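The Second Gripper

I'd had the spreadsheet open so long that the screen kept going to sleep on me. Column B was what we wanted, column C was what it cost, and column D was where I'd typed "hmm" against nearly everything.

We take old office computers apart at Cruzado, and Rowena Cruzado (it's her name over the door) had given me 4000 pounds to spend before the end of March. Four thousand! I'd felt rich for most of a morning. Then the quote came in from Brikeo for a second gripper and a set of spare fingers, and that was 3000 gone in one line.

"What's the 622?" said Virgilio, reading over my shoulder with a biscuit in his hand.

"Service cover. For the arm."

"And the 155?"

"Filament, for more fixtures. You keep asking for taller posts."

He did keep asking for taller posts, so he went quiet and ate his biscuit. I added it up again in case it came out differently. It left us 223 pounds for the whole rest of the quarter, and I still hadn't put in screws, or cables, or the new mat for the bench that Rowena thought we'd already bought.

"You could drop the cover," Virgilio said.

"You could drop the posts."

We looked at each other for a bit, and then I picked up my tea and the printout and we went through to the bench to argue there instead, because I always think better about money when I'm standing next to the thing it's going on. 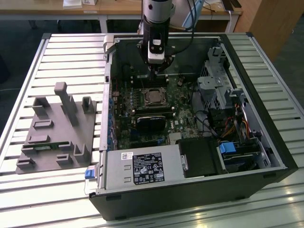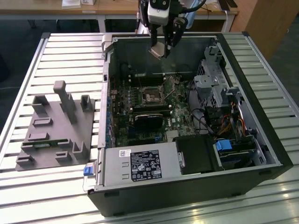
A Dell on its side with the lid off, and the gripper pointing down into it.

"Would we get through more of these with a second gripper?" I asked.

"We'd get through the same number until there's a second arm to put it on," said Virgilio. "It's a spare. You buy it so one broken finger doesn't cost us a week."

I wrote "spare" in column D, rubbed out the "hmm", and went to find Rowena before she asked about the mat.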